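Grundport hearing screening notes – read me first

Hello, and thanks for downloading this! It's the tidied-up version of the records I kept while we were screening schoolchildren's hearing in Grundport. I've stripped out names, birthdays and schools, so please don't ask me for them – they're gone.

What you get

There are 2 files. The first has 900 rows, one per child, with age in years, pass or refer for each ear, and whatever we saw with the otoscope. The second is my free-text notes, spelling mistakes included (I was typing between children and it shows).

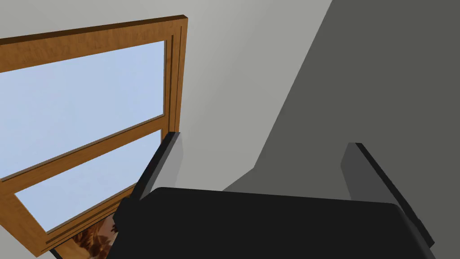 Gripper with both fingers open, simulated view

How we tested

Every child had a quick look in both ears and then a pure tone check at four pitches. If a child missed a tone we tried it again after a short break, and only the second try is recorded. We worked mornings, mostly, as the corridor outside got terribly noisy after lunch. Rows marked "noisy" are from the days we had to carry on regardless, and I'd leave them out if you're after anything precise.

Wax codes

W0 is clear, W1 is a bit, W2 is blocked. I was stricter at the start than by the end of August, so the first 200 rows probably have too many W2s in them. I did think about going back and changing them but decided against it.
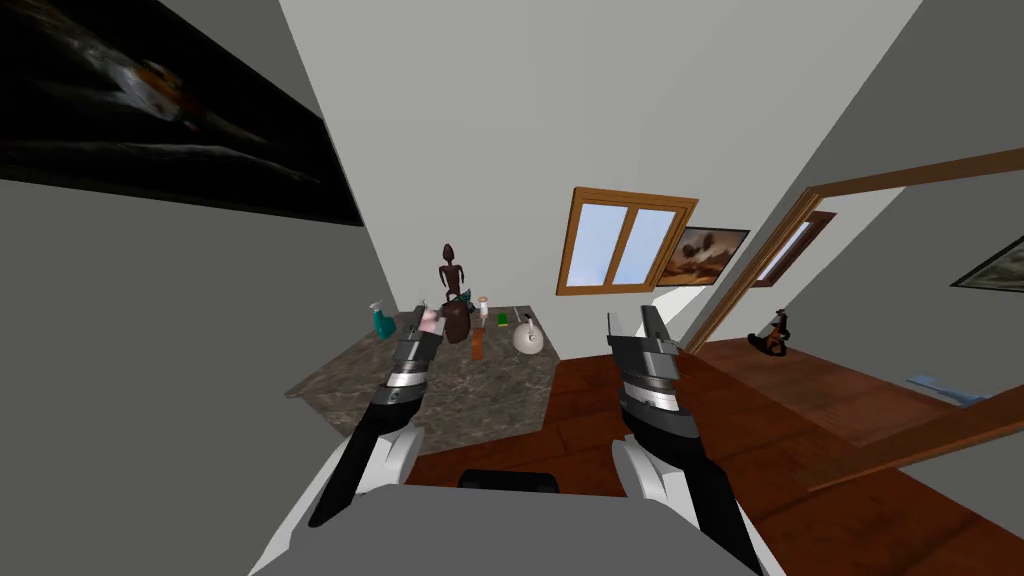 Two arms reaching towards a marble-topped counter (simulated)

Things still to fix

– "Refer" and "refer " (with a space) both turn up in the left ear column.
– A few ages are blank where the form got smudged.
– The Admont rows use the old form, so there's no column for earache. I've put "na".

Using it

Teach with it, make charts, whatever you like, just don't use it to work out how common hearing loss is – the schools picked themselves! If you spot a mistake, tell me the row number and I'll put it in the next version.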